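Thread on laying out a small table when the cutlery has no drawer of its own. Round top, gingham cloth, one cup, and everything that gets eaten with. Posts are short, measurements where I have them.

1/ The cloth is 158 cm across, bought from Muvell in March. Pink and white check. It creases along the old fold lines for the first few washes. Iron on the reverse, as the print drags under a hot plate.

2/ Order from the left: cup, knife, chopsticks, then the dark metal one with the bowl. Handles towards the sitter. Longest run of wood in the middle, so a hand going for either neighbour doesn't roll the bundle. 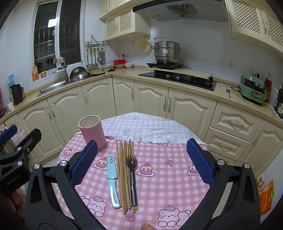

**Ines Cediletti**
*Household notes, Plavow*

3/ Chopsticks: I keep them as one bundle and don't pair them until people sit down. Square ends near, narrow ends far. They fan a bit at the tips. A rubber band stops that and also marks the wood within a month, so no band.

4/ Knife stays in its cover until it's needed. Light blue, three slots near the tip. The slots help it dry, though I still wipe the blade before it goes back in. Check the cover for crumbs at the closed end - a cotton bud reaches.

5/ The cup goes on the left, well clear of the handles. Tall and narrow means a high centre of gravity, and a cloth with any slack in it will take it over. I leave at least 12 cm between cup and knife.

6/ Fringed cloth on the far half. It's a Groen tea towel, paler than the tablecloth, and it catches drips from serving. Fringe faces the sitter. Comb it with your fingers after washing or it mats into cords.
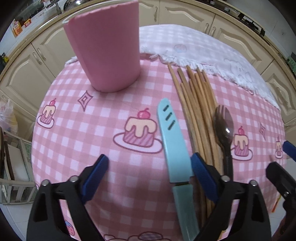 *Fringe side near, chopstick tips just short of it.*

7/ On printed cloths: the cakes make decent position marks. Knife to the right of the large one with the cherry, every time. Quicker than measuring and the children can do it.

8/ Clearing goes in reverse. Metal first, wood next, knife, cup last. Wood never soaks - 2 minutes in warm water at most, then flat on a rack.

9/ Someone asked about clips for the cloth edge. I use 4, the sprung steel sort, and only outdoors. Indoors they catch sleeves.

10/ Still looking for a tray the chopsticks will lie flat in. The Muvell one is too short. Suggestions welcome, internal length please, not external.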